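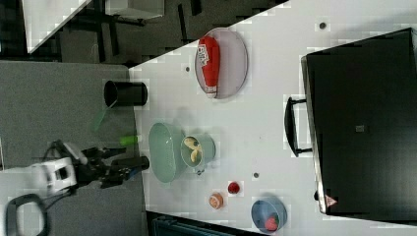
2019-11-02

Club notes, second half of term

The sorting task is now the only thing we are working on. The line-following group finished in June and their bench has been given back, so the arm has the good corner of the lab and we no longer have to take it down after each session.

For anyone who missed the last two meetings, the Flokinmont kitchen round works like this. A team is given a table of play food and crockery, a list of moves such as "banana to plate", and a time limit of 35 minutes. The arm may be driven by hand for practice runs, but the scored run has to come from a trained policy. Points are lost for dropped items and for anything pushed off the table.

We have been recording practice runs for training. The target is 1,000 and we are well short of it. A session gives us around 40 usable ones once the bad starts are thrown out, and a good many of the bad starts are our own fault: the driver begins moving before the log is open, and the first part of the reach is lost. Grusik, our logging script, now refuses to pass on any commands until the file exists. That should have been there from the beginning.

Grasping is uneven. Round fruit is fine if the fingers come down square. The banana pieces are harder when they lie together in the pot, as the gripper tends to close on both, and the rules count a double pick as a drop. Shallow bowls have caused no trouble so far. The ketchup bottle has to be gripped across its width, and a small error in wrist angle makes it roll.

The layout is changed between runs. We started by moving one item at a time, and the first policy learned the table instead of the task — it went to where the strawberry had been in most of the recordings and closed on nothing. Now everything moves, crockery included.

The fingertip pads from Drirkudari are on version 2. They are softer than the old ones and wear faster. Please log the date when you swap a pair.

Still to do: re-check the wrist zero, label the May recordings, and send the entry form to the Butkienė hall, where the regional round is being held. The form wants the weight of the arm including its base plate, which we have never measured.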